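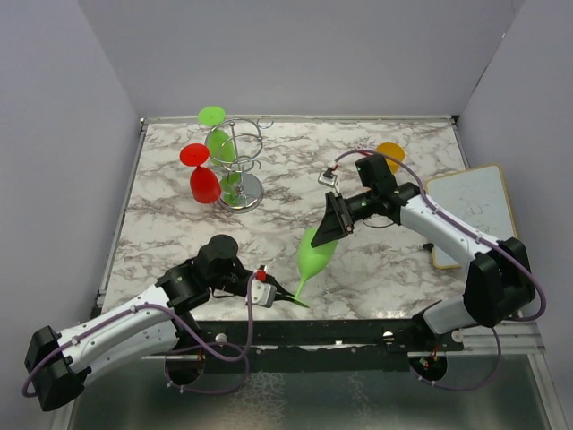

The Ruko heated roller set works best when it stays in one place from the moment you plug it in until the last roller is back on its post. Choose that place before you unpack the base. The base needs a hard, level surface with space for the lid, the clip tray and your comb. A smooth marble-patterned top with a thin metal rail along the left and far edges, like the one shown, is a good type of surface: the base sits flat on it, and the rail helps stop a loose roller from going over the back. A bed, a carpeted floor or a folded towel is not suitable.

Print this page | E-mail this page

Section 2: Setting up and first use

2.1 What is in the box

- Heating base with attached 56-inch cord
- Clear lid
- Large, medium and small rollers
- Clip tray with butterfly clips
- Heat-resistant finger sleeves

Sets packed before September have metal pins in place of butterfly clips. The pins get hotter than the clips if they are left against the base. Keep them in the tray.

2.2 Placing the base

1. Remove all packing material, including the cardboard ring under each large roller. The rings are easy to miss. Lift every large roller off its post and check.

2. Set the base on the surface you have chosen with the switch facing you.

3. Press down on each corner. If the base rocks, move it. Do not level it with paper or cloth.

4. Leave the width of a hand between the base and any wall or panel. The vents are at the back and on the left side.

5. Run the cord behind the base to the outlet. It should not cross the area where you will be reaching for rollers, and it should not hang where a child or pet can pull it.

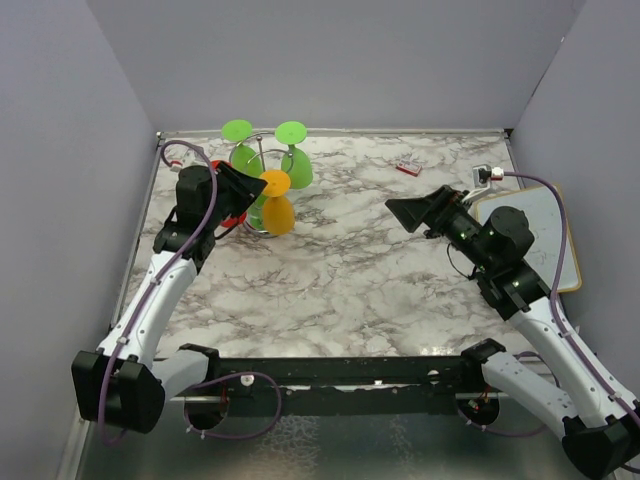
Fig. 2. Marble-patterned tabletop with gray panels behind and at the sides.

CAUTION: Do not use the set within reach of a filled sink, tub or shower. If the base falls into water, unplug it at the outlet before you touch it.

CAUTION: Do not use an extension cord. Outside North America, the standard Ruko must not be run on a travel converter, including converters rated at 2000 watts. The dual-voltage version is sold as the Mota and has its own manual.

2.3 Heating for the first time

The first heating should be done without putting any rollers in your hair. There may be a faint smell as the coating on the posts warms up. It should be gone by the second use.

1. Place every roller on its post. The large rollers go in the back row, medium in the middle, small at the front. A roller on the wrong post will not sit all the way down and will not heat evenly.

2. Close the lid.

3. Plug in the cord and move the switch to 3.

4. Wait until the dot on the end of each roller changes from red to pale pink.

5. Turn the switch to off, unplug the cord and let everything cool with the lid open.

Note: If a dot stays red while the others have changed, turn that roller a half turn on its post and wait a few minutes longer. Some dots fade with age. A roller with a faded dot can still be used, but test it with the back of a finger near the end cap — not on the barrel.

2.4 Choosing a heat setting

Setting 1: fine, bleached or fragile hair.
Setting 2: medium hair, and any hair that has been colored.
Setting 3: thick or coarse hair, and the first heating described above.

Start one setting lower than you think you need. If the curl has dropped by the time you have finished dressing, go up one the next day. Longer time in the hair makes less difference than most people expect, as the rollers lose most of their heat early on.

2.5 Preparing your hair

1. Wash and dry your hair completely. Damp hair cools the roller and comes out flat at the root.

2. Comb out all tangles. A tangle wound around a hot roller is hard to remove without pulling.

3. Apply a light setting lotion if you use one, and let it dry. Do not use oil before rolling. It builds up in the flocking and can't be washed out.

4. Part the hair into a center strip, two sides and a back section. Clip the sides out of the way.

2.6 Rolling

1. Put on the finger sleeves.

2. Open the lid and take one roller. Close the lid again so the others stay hot.

3. Starting at the front of the center strip, lift a section no wider than the roller. Hold it straight up from the scalp.

4. Place the roller near the ends, tuck the ends under smoothly and roll down to the scalp. Bent ends will stay bent.

5. Secure with a clip. The clip should grip the roller and the hair under it, with no tip touching the scalp.

6. Work back to the nape, then do the sides. Use the small rollers at the nape and around the face, or wherever the hair is shortest.

7. Turn off and unplug the base as soon as the last roller is out.

CAUTION: If a roller feels too hot against the scalp, take it out right away. You can put a folded tissue under the roller and try again when it has cooled a little.

2.7 Taking the rollers out

1. Wait until the rollers are cool to the touch all the way around.

2. Start at the nape and work forward. Unclip, then unwind. Do not slide the roller out sideways.

3. Leave the curls alone until they no longer feel warm, then loosen them with your fingers or a wide comb. Brush only if you want a soft wave.

2.8 Putting the set away

Wipe the base with a dry cloth once it is cold. Pull stray hairs off the rollers before they go back on their posts, and fold the cord loosely beside the base. Wrapping it tightly around the base will damage it where it enters the housing.

Replacement clips are part number 153 and can be ordered from the Parkarora parts desk in Taltmont. Rollers are sold by size. Posts and heating parts are not sold separately, and the base should not be opened.

Last updated: 14 Jun 2026

Related pages

Section 1: Safety information
Section 3: Cleaning the rollers and lid
Section 4: Rolling short and layered hair
Section 5: Problems and what to do
Mota dual-voltage set: user manual
Ordering clips, sleeves and lids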